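Bremis Opens Orders for Two-Arm Workcell

Bremis has opened orders for the Skotdale, a two-arm tabletop workcell intended for small packing rooms, florists and training centers. Deliveries are scheduled to begin in October.

The Skotdale is supplied as a complete station. Both arms are mounted on one aluminum rail at the front of the work surface, with an emergency stop button on the same rail. The company stated that the unit is meant for light, soft or irregular goods, including wrapped bouquets, gift packaging and folded textiles.
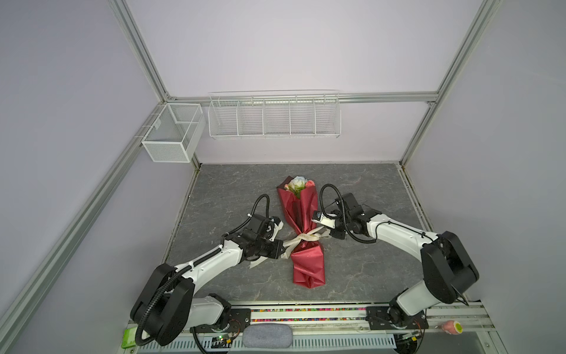 Orders may be placed for the full station or for the arms and rail alone. The full station includes the enclosure, setup software and 1000 hours of remote support. Customers who already own a suitable bench may select the smaller package, which carries the same warranty on the arms.

Wurkimo will handle sales and service in North America. The distributor has set aside 354 units for the first round of orders, and schools may request a reduced rate through its education desk.

A ribbon and wrapping task set, prepared by Rawashdeh, will be offered separately later in the year. Pricing for the task set has not been released. Requests for a demonstration should be sent to the nearest Wurkimo sales office.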